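4.2 Dating the ditch at Gorndale

The claim that the Gorndale enclosure was laid out in a single campaign rests on less than its frequent repetition would suggest. The first Trerard report gave one date for the whole circuit, drawn from charcoal in the lowest fill of the eastern ditch. Later summaries have carried that date over to the western side, where no charcoal was recovered and where the fill is of a quite different colour and texture.

We re-examined 236 sherds from the western cuttings. Most are body sherds of plain grey ware, a fabric that stayed in use for centuries and is little help to anyone hoping for a narrow date. The handful of rims favour a later phase, but they come from the upper fill and could have washed in well after the ditch was dug.
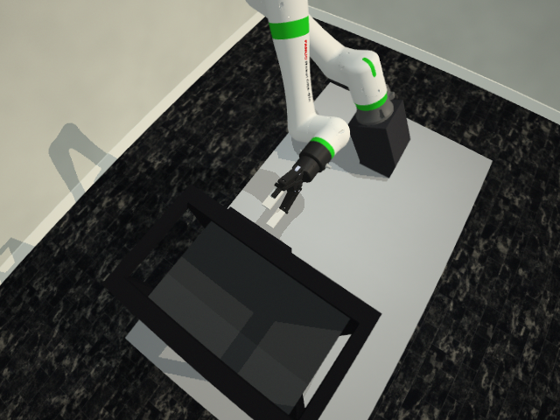 Figure 3.

Can the two sides of the enclosure be treated as the same age?

The present evidence doesn't allow it. The eastern charcoal dates the burning of some wood, possibly old wood, and the western pottery dates the silting of a ditch that may already have been open for generations.

El Ouafi's survey is often cited in support of the single campaign. It shows the ditch as continuous, and we have no quarrel with the plotting. A continuous line on a plan can still be the work of several periods — the recut at Suvunden was missed for years for just this reason. At Gorndale the northern stretch, where a join would be expected, lies under a farm track and has never been opened.

We would also be wary of the figure of over 1000 metres given for the full circuit. Only 935 metres have been traced on the ground, and the rest is assumed.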